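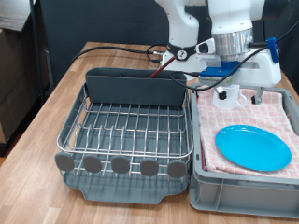
Jagadeesh Amin reckons a kit that can't cope with a mug handle has no business calling itself a kitchen kit, and he told me so before I'd even got the lid off the Clokura box. I think he's a bit harsh, but it did shape how we ran this part of the review.

Figure 3. Unloading task with the Clokura kit: crate on the right, rack on the left, fingers either side of the mug.

4.2 Mugs, plates and the rack

We bought the kit at full price from Zernano (nobody gave us a discount, sadly) and left every setting as it came. The job was dull on purpose - pick a mug or a plate out of a crate lined with a checked towel, and put it in the drying rack. I ran 100 trials with the mug and Jagadeesh ran the same again with the plate.

The mug went better than I'd expected. Clokura missed it 14 times, and seven of those were down to the handle turning towards a finger so the grip closed on it too soon. The plate was a pain. Lying flat on cloth it gives the fingers very little to get under, and the maker's own guide suggests propping it up first, which I'd call cheating!

I also tried the older Arness software on the same arm. It was slower to plan and fussier about where the crate stood, though I did like its error messages a lot more. Full logs for both are in the appendix, and the timings come next in 4.3.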